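Search Killinero Bench Help Search All topics Grippers Arms Cameras Controllers Go

Foam tips or rubber tips for picking a cloth off a smooth table?

mossybearing
posted 18 October 2023

Hello everyone! I'm comparing fingertips on a pair of small servo arms and having a wonderful time, but I've got myself stuck and would love a second opinion.

The job is picking a small striped cloth up off a flat white tabletop by its edge and then, once that works reliably, folding it in half. With one arm to begin with, then both. I've been driving everything from a Nustura controller (the older one with the single status light) and the arms themselves behave beautifully. Smooth, quiet, they go where they're told. The bother is all in the last few millimetres.

The plain fingers skated over the cloth, so I wrapped them in blue tape and stuck small soft pads on the tips. Big improvement straight away. I can now get hold of an edge often enough that I catch myself grinning at it. But when I sat down and did a proper run of 100 tries, same start pose, cloth put back more or less square each time, I only got 31 clean picks. A clean pick for me means one layer of cloth between the pads, lifted clear, nothing dragged along underneath. The misses were nearly all the same kind: the tips close just above the edge and come up with nothing.
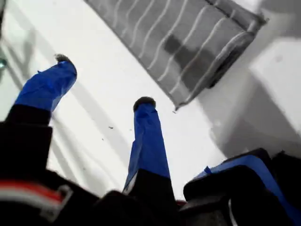
I've read that foam is better for fabric because it gives a bit and finds the edge for you. I've also read that foam is hopeless because it drags on the table before the fingers have closed, and that rubber is the only thing worth having. Both sorts of people sound very sure of themselves! My pads are cut from offcuts, so I'm not loyal to either.

Things I have tried so far:

- closing more slowly (a little better)
- closing harder (worse, and one servo got hot enough that I stopped)
- coming in flatter to the table (better on some corners, dreadful on others)
- ironing the cloth (lovely to look at, made no difference)

I do have the option of swapping to a Toledo gripper, which has a wider opening and a stiffer wrist, but I'd have to rebuild the mount and redo all the poses, so I'd like to be sure the tips aren't the problem first. Budget is £30, most of which I would prefer to spend on silly things to stick to robot fingers.

Other bits that may matter. The tabletop is matte and a bit scuffed. The light comes from one side and I get a lot of shadow from the stand and the arms. I pick the grab point from a camera view looking down at the table, then check it in the close-up view near the fingers, and I've noticed the two views don't always agree about where the edge of the cloth is. I put that down to me being slapdash with calibration, but perhaps it's more important than I thought?

So: foam, rubber, something else, or go straight for the Toledo?

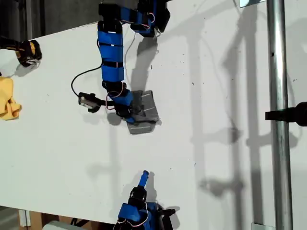 pelican_crank

Rubber. Foam wears out.

Also check your servo horns for play, it's always the horns.

nine_volt_nan

Ooh, I love this sort of problem. I've had cloth picking on and off my bench since May and I would put the tips second on the list. Height first!

Your description of the misses, fingers closing just above the edge and coming up empty, is exactly what I got when the arm thought the table was a hair higher than it was. A thin cloth gives you next to nothing to play with. With a block or a cup you can be several millimetres out and never know it, and then you move on to fabric and suddenly every sloppy measurement you've ever made comes home.

What worked for me was letting the arm touch the table on purpose. Come down slowly with the fingers a little way open, watch the motor current on the wrist joint, and stop when it rises. Call that zero, back off a tiny bit, then close. On the Nustura you can do this without any extra kit, there's a current readout on each joint in the second menu (it's labelled as load, which had me confused for ages). Do it again every time you change the tips. Pads squash down at different rates and any height you saved for the old ones is no good for the new ones.

Now the tips, because that's the fun bit. I don't think foam and rubber are really rivals. I've used both on one gripper, soft foam on the finger that slides under and a grippier rubber on the one that comes down on top. The underneath one wants to be as thin as you can get away with. If both pads are round and fat they meet above the cloth and push it down, and then you squeeze a lovely big pinch of air. Try trimming the bottom one into a wedge with a sharp blade. It looks awful and works a treat.

A few small things:

Tape. Wrinkles in the tape near the tip will catch on a frayed thread and pull the whole cloth sideways as you back away. I wrap from the base upwards, tuck the end in behind the finger, and press it down with a spoon.

Harder closing. You've already found that this makes it worse. Past a certain point the fingers flex and the tips roll outwards. I've turned mine right down and haven't missed it.

Direction. If your cloth has ribs or raised stripes, going in across them gives the pad something to catch on. Going in along them it just slides. That one change got me further than any of the pads I bought.

As for the two views disagreeing, please don't shrug at that! If the top view and the close-up view put the edge in different places, one of them is probably following a shadow. A grey cloth with a grey shadow next to it is hard work for any camera. Shorten the exposure (I run mine at 3000 microseconds) and put a second lamp on the opposite side, so the shadows are thin instead of dark. Cheap desk lamp, bit of baking paper over the front, well inside your budget.

I wouldn't buy the Toledo yet. I had one on loan and the wide opening is a treat for boxes, but the fingers are thick, and you'd be back to sticking things on the ends anyway.

Keep the tally going whatever you do, I'd be very interested in how the numbers move!

mossybearing

Putting this in as an answer of its own as it's got too long for a comment. Thank you both! I've had a few evenings at it and I'm even keener than before.

Horns first, as that was quick. No play that I could find on either arm, though I did find a loose screw on a bracket that had nothing to do with anything, so it wasn't wasted.

Height next, and nine_volt_nan, you were right on the money. I did the slow touch-down with the load readout and my saved table height was out. I'd measured it at one corner of the table and used it everywhere, and the table isn't level. Now I touch down close to the cloth before each batch and store that. I also went round with both arms, because of course each had its own idea of where the table was, and getting them to agree was a whole evening.

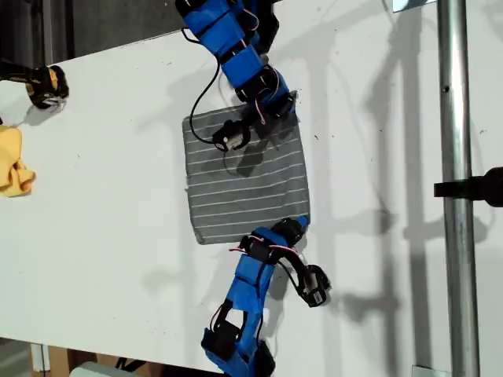
With two arms there's the added puzzle of who moves first. I began with both closing together, which looked very smart and mostly made the cloth creep. Now one goes down and stays there, holding, and the other comes in afterwards for its own edge. Slower, but the cloth stays where I left it. I'm doing this with a wait step in the Nustura sequence and a generous pause, because the arms settle for a moment after a long move and I was closing while they were still wobbling.

For anybody else trying it, set the speed limit for each arm separately. I had one limit for both and the arm with the longer reach for the job was always late.

On to tips. I bought a small pack of Nullitz pads, the softest grade, and compared them with my own offcuts. The Nullitz ones are a lovely even thickness and they peel off cleanly, which my glue certainly doesn't. For sheer grip I couldn't tell the difference in the few goes I had with each. Where they won was in swapping: new pads on, touch down, off we go. I haven't done the wedge yet. I tried it on an offcut, took a slice out of the mat on my cutting desk and decided it was bedtime.

Going across the ribs made the biggest difference of anything after height. I'd never given the direction of the stripes a thought. If I come in from the side with the ridges running across the path of the finger, the pad seems to bite and stay put. Along them it's a lottery. I've started turning the grab pose to suit the cloth instead of turning the cloth to suit the arm, and that's good practice for later on when I won't get to choose how it lands.

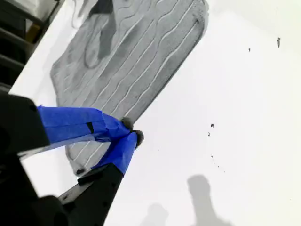 I haven't repeated the full run yet, only short batches, so please don't take my word as proof. I want the second lamp in place before I count again, otherwise I won't know what fixed what. I've shortened the exposure and the close-up view is crisper for it, but darker too, and I had to turn the gain up. The top view needs the lamp more than it needs fiddling with.

Question back to you, nine_volt_nan: do you let the fingers close to a position or to a load? I've been closing to a position and I suspect I'm being either too gentle or too rough depending on how squashed the pads have got. Closing to a load sounds better in every way, but when I tried it the gripper hunted back and forth and made a noise like a cross wasp.

The Toledo can wait. I've got some pads left, half a roll of blue tape and most of a weekend.

nine_volt_nan

Position first, then load for the last little bit. Set the position just short of touching, let it settle, then switch over with a low limit and a slow rate. The wasp noise is the rate being too high. Mine did it for a fortnight before I found the setting, it's two screens past the one where you'd look for it. Very pleased about the ribs!

Contact us | Copyright Killinero Bench Help | Back to top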